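Threads, Needles and Other Small Enemies

The mending basket is where good intentions go to lie down. Mine had been lying down since April, under a pair of corduroys with no seat, until Barbara Lis stopped by for coffee and asked if the basket was art.

So, mending.

Cut your thread at a slant, with sharp scissors. Biting it off gives you a damp paintbrush that won't go through any needle ever made. If the eye still refuses you, turn the needle around. The hole is punched from one side and the other side is meaner.

Keep the length from fingertip to elbow. Longer feels efficient -- then it ties itself to your cardigan button and you're sewn to the project.

Run cotton thread over a stub of candle before you start. Hanna Kozłowski of Flokurville wrote to scold me for suggesting beeswax at beeswax prices, and she's right, a birthday candle will do.

Put a light bulb in the heel of a sock if you own no darning egg. A dead one, please. Osian Ruddock used a real egg and wishes to report on his trousers.

Buttons on coats want a shank. Lay a matchstick across the top, sew over it, slide it out, wind the slack around underneath. Knot it twice on the wrong side.

Pins that have gone dull can be poked through a bar of dry soap. Pins that have gone missing will be found barefoot.

Store bobbins in an old ice cube tray, and label the tray, or somebody will fill it with water. Ask me how the navy blue is doing.

Next time, zippers. Bring a pencil and some patience.

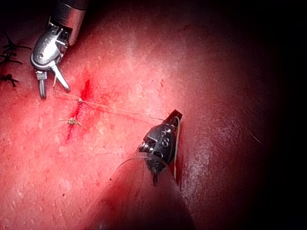 No. 364 -- February 2024 -- page 37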